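Home » Work » Shop floor : 'My hands have got slower but my head's busier' : a packer on working beside the machines

'My hands have got slower but my head's busier' : a packer on working beside the machines

Fourth in our series of conversations with people whose jobs are changing under them. The woman we spoke to packs and finishes small goods at Cletach, a contract packing firm in an old brick works. She asked us to leave her name out. We met in the canteen before the 2 o'clock shift, vending machine humming throughout.

She has her coat on the whole time. Shift starts soon and she doesn't want to go back to the locker for it.

First question, the obvious one. Is she worried about her job?

"Everyone asks that. My sister asks it every Sunday dinner. I was, when they put the palletiser in. Now I'm more worried about my knees."

The palletiser is called Palletti. That's the name on the side of it, not a nickname, though people do talk about it as if it were a colleague. It went in two summers ago, in August, when the orders were quiet. Before that there were six people on the end of the line lifting boxes on to pallets. 800 boxes on a full shift. She did it herself for a while, early on.

"You'd go home and you couldn't lift the kettle. I'm not joking. So I won't sit here and say bring it back. Nobody who did that job wants it back."

And the six?

"Two took the money. One of them was going anyway. One went to the Lamont site, that's the other warehouse, over by the bypass. Three of us came upstairs to fine work."

Fine work is the small stuff. Items that need picking up by hand, turning, checking, tagging, putting down the right way round. It's light and it's fiddly and for years it was the bit everybody said a machine would never do. She said it too. She's stopped saying it.

What changed was the recording. Since spring, part of the fine work upstairs has been done holding a gripper in each hand in place of using your fingers. The movements get recorded, and the recordings go to train the arms that Cletach wants on the bench next year. The system is called Urnik. She was one of the first to be put on it.

How do you learn that?

"Badly! First morning I dropped everything. It's like eating peas with oven gloves on. You know exactly what you want to do and your hands won't have it. You've got to think about each bit – come in, close, lift, turn, let go. I've never thought about letting go of something in my life."

How long before it felt normal?

"It doesn't feel normal. It feels alright." She thinks. "A month, to feel alright."

They do 30 minutes on, then a break from it, and she's firm that this was the workers' doing. At the start it was 90 minutes at a stretch. People's wrists were going. Thumbs as well. There was a meeting, not a nice one by her account, and the management went away and came back with the shorter turns.

"They listened. I'll give them that. They listened after we'd all said it the same week."

She's funny about the pace. On the old packing line you were fast or you were out. With the grippers fast is no good to anyone.

"The lad who runs it came over and said could you slow down please. Twenty two years I've been waiting for someone in that building to say that to me."

But it has a cost and she comes back to it several times without being asked. The talking has gone. On the line you could talk all day, the hands looked after themselves. Births, divorces, whose car had failed its MOT. With the grippers you have to watch what you're doing.

"You look up and it's been half an hour and you've not said a word to anybody. I don't like that. That's the bit I'd change, if they asked me."

Have they asked?

"They did a form."

What did you put?

"I put can we have the radio on. We got the radio." A shrug. "It's not the same as talking but it's something."

She takes us up before her shift. There's a goods lift but she goes by the stairs, knees or no knees. Upstairs is one long room, people already about at the far end of it, strip lights, pipes painted white along the top of the wall. Warmer than the canteen. She says it used to be stores up here, racking floor to ceiling, you never saw the brick. She likes the brick. She had no idea it was there all those years.
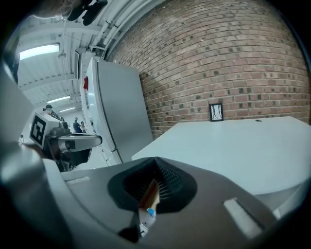
Upstairs at Cletach: the two grippers by the long white table, with a small tagged piece down by the black rubber pad.

She talks us through the grip, miming it with bare hands. The trick is not to squeeze. Everyone squeezes to begin with. You bring the rubber up to the thing and let it settle, and you hold the other hand where you'll want it next, not where you want it now.

"That's the only clever bit. The rest is patience."

Small things are the worst, she says. Anything thin rolls. Tags catch. She has asked more than once for the tags to go on at a later stage, and been told the tags are the point, the arms have to learn to cope with tags. She accepts that but she doesn't look thrilled.

Here's the question we'd been putting off. She is teaching a machine to do what she does. Does that sit right with her?

Long pause.

"Some days. I'm paid more for it, we got that in writing, so I'm not daft about it. And I think, well, if it's going to be taught it may as well be taught properly. I've seen what it does when it's learnt off somebody who can't be bothered. It does it like somebody who can't be bothered."

Then – "Other days I go home and I think, that's another one it's had off me."

Cletach has told staff there will be no compulsory job losses upstairs when the arms arrive. The people on Urnik are meant to move on to setting up and minding the benches. She has had the first bit of training for that. Half of it was on a screen and she found it dull, the other half was clearing a jam on Palletti with the engineer standing next to her, and she loved it.

"I'd never had the cover off. All those years of somebody else coming to fix it and me stood there with my arms folded. It's not that hard! There's a bit that slips and you put it back."

Does she believe the promise about jobs?

"I believe they mean it now. Ask me when they've paid for the arms."

Her worry is less for herself than for whoever would have come after her. She started at Cletach at nineteen with no qualifications and a baby. You turned up, someone showed you, by the Friday you could do it. She can't see where that person starts now. The minding jobs want a certificate. The recording work is only there till it's done.

"My niece asked me could I get her in. I didnt know what to tell her. Get her in to what?"

We ask what she'd say to people at other firms who are about to go through the same. She doesn't much like the question, says she's not one for advice. Then gives some anyway. Get the breaks agreed before you start and not after. Get the money in writing. Ask to be there when they open the machine up.

"And go and have a look at it first. Before they've bought it. They took a couple of supervisors to see Palletti running somewhere and none of us. Supervisors don't lift boxes. Any of us could of told them it was set too close to the wall. You couldn't get round the back to sweep. They had to pay to have it moved."

She checks the clock. People are coming up the stairs behind us by now, somebody calls out asking if she's famous yet. She calls back something we can't print.

One last one. Does she ever watch the arms, the test ones, doing the moves she recorded?

"Once. They called us over. It picked the thing up and it did this little pause before it put it down, and the girl next to me said, that's you, that is. You do that." She does the pause for us, hand in the air. "I never knew I did it."

Did she mind?

"No. I was a bit pleased." She takes her coat off at last and hangs it up. "Don't put that in. Oh, go on then, put it in."

Next time: a bus depot controller on the new rota software, and why the drivers still ring her up.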